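Hinweise zur Pflege von Architekturmodellen
Merkblatt 116 der Modellwerkstatt Fudinum

Die nachstehenden Hinweise richten sich an Architekturbüros, Hochschulen und Privatpersonen, die Architekturmodelle in ihren Räumen aufbewahren, reinigen oder kleinere Schäden selbst beheben möchten. Für Leihgaben aus der Sammlung Somogyi gelten zusätzlich die Bestimmungen des jeweiligen Leihvertrags. 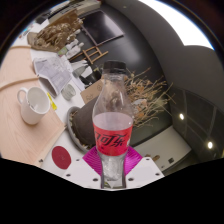
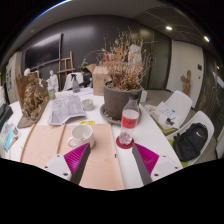
1. Standort

Modelle aus Karton, Finnpappe und Balsaholz reagieren empfindlich auf Licht und schwankende Luftfeuchtigkeit. Ein Platz an einer Innenwand ist einer Fensterbank oder einem Regal über dem Heizkörper stets vorzuziehen. Küchen und Badezimmer scheiden als Standort aus. Modelle mit Grundplatten aus Holzwerkstoff sollen vollflächig aufliegen. Ragt die Platte über die Tischkante hinaus, so verzieht sie sich mit der Zeit, und die Klebestellen der aufgehenden Wände öffnen sich zuerst an den Gebäudeecken.

2. Entstauben

Zum Entstauben eignet sich ein weicher Ziegenhaarpinsel. Gearbeitet wird von oben nach unten, bei Dachlandschaften vom First zur Traufe. Der gelöste Staub wird mit einem Staubsauger auf niedrigster Stufe aufgenommen, dessen Düse mit einem Stück Gaze zu überspannen ist. Löst sich ein Geländerstab oder ein Baum, bleibt er an der Gaze hängen und kann wieder eingesetzt werden.

Von Druckluft aus der Dose wird abgeraten. Das Treibmittel kann auf Acrylglas Flecken hinterlassen, die sich nicht mehr entfernen lassen.

3. Acrylglas und Hauben

Hauben und Fensterflächen aus Acrylglas werden mit lauwarmem Wasser, einem Tropfen Spülmittel und einem fusselfreien Tuch gereinigt. Glasreiniger mit Alkohol oder Ammoniak führen zu feinen Spannungsrissen. Die Haube ist zum Reinigen immer vom Modell abzunehmen und auf einer Decke abzulegen. Vor dem Wiederaufsetzen muss sie vollständig trocken sein. Leichte Kratzer lassen sich mit einer Polierpaste für Kunststoff mindern; tiefe Kratzer bleiben sichtbar.

4. Lose Teile wieder befestigen

Für Papier und Karton verwendet die Werkstatt Weißleim, der mit einem Zahnstocher oder einer feinen Kanüle punktweise aufgetragen wird. Überschüssiger Leim ist sofort mit einem angefeuchteten Wattestäbchen abzunehmen. Größere Teile werden bis zum Abbinden mit Abdeckband von geringer Klebkraft gehalten. Das Band soll vorher an einer verdeckten Stelle geprüft werden, da es bei Graupappe die oberste Faserschicht abheben kann.

Sekundenkleber ist nur für Metall und Polystyrol vorgesehen. Auf Acrylglas erzeugt er einen weißen Schleier. Heißkleber gehört in den Arbeitsmodellbau und soll an Präsentationsmodellen nicht eingesetzt werden.

5. Vergilbung und Verfärbung

Vergilbter Karton lässt sich im häuslichen Rahmen nicht aufhellen. Bleichmittel greifen die Fasern an und hinterlassen Ränder. Ein Überstreichen mit Dispersionsfarbe verändert die Kanten und mindert den dokumentarischen Wert des Modells erheblich. In solchen Fällen ist die Werkstatt vor jeder Maßnahme zu befragen. Beim Stadtmodell Dramley, Inventarnummer 1467, wurde auf eine farbliche Überarbeitung verzichtet und lediglich die Beleuchtung angepasst.

6. Transport

Modelle werden grundsätzlich an der Grundplatte getragen, niemals am Baukörper. Ab einer Kantenlänge, die über die Armspanne hinausgeht, sind zwei Personen erforderlich. Als Polster dient säurefreies Seidenpapier, lose gefüllt und nicht gestopft. Luftpolsterfolie darf die Oberfläche nicht unmittelbar berühren. Abnehmbare Geschosse sind getrennt zu verpacken und mit Bleistift auf der Unterseite zu nummerieren.

7. Bezug von Material

Pinsel, Gaze und säurefreies Papier sind im Fachhandel für Restaurierungsbedarf erhältlich. Archivkartons der Ausführung Doltus können in zwei Größen über die Werkstatt bezogen werden. Sonderformate werden auf schriftliche Anfrage gefertigt; der Anfrage sind die Außenmaße der Grundplatte und die größte Bauhöhe beizufügen. Im August ist die Ausgabestelle geschlossen.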